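Setting up your Lendesik dish timer, part 2: Pairing and first run

I'm picking up where the unboxing left off, so your timer should have its batteries in and its little light blinking. Mine took two tries (I had one battery backward!).

1. Hold the side button for 8 seconds until it beeps twice.

2. Open the Lendesik app and tap Add Timer. If you're on an older phone, like me, give it a minute.

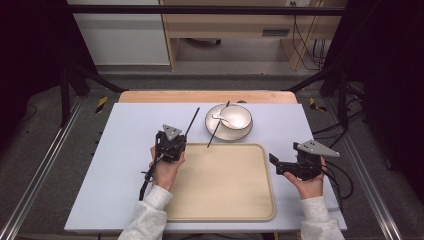
Keep the phone in the same room while it pairs. I wandered off to the porch once and had to start all over again.

3. Give the timer a name. I went with Supper, and I changed it in April when I bought a second one. 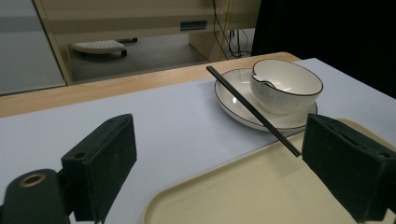

4. Set your first countdown. Turn the dial right for minutes, then press it in to start.

Note: the dial skips if you spin it fast, so go easy.

Caution: keep it off the stove top and out of the dishwasher. The case isn't sealed, and steam gets in at the back.
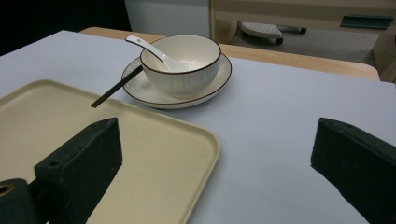 To stop the alarm, press the dial once. Pressing twice repeats the same countdown, and I use that all the time for batches of cookies.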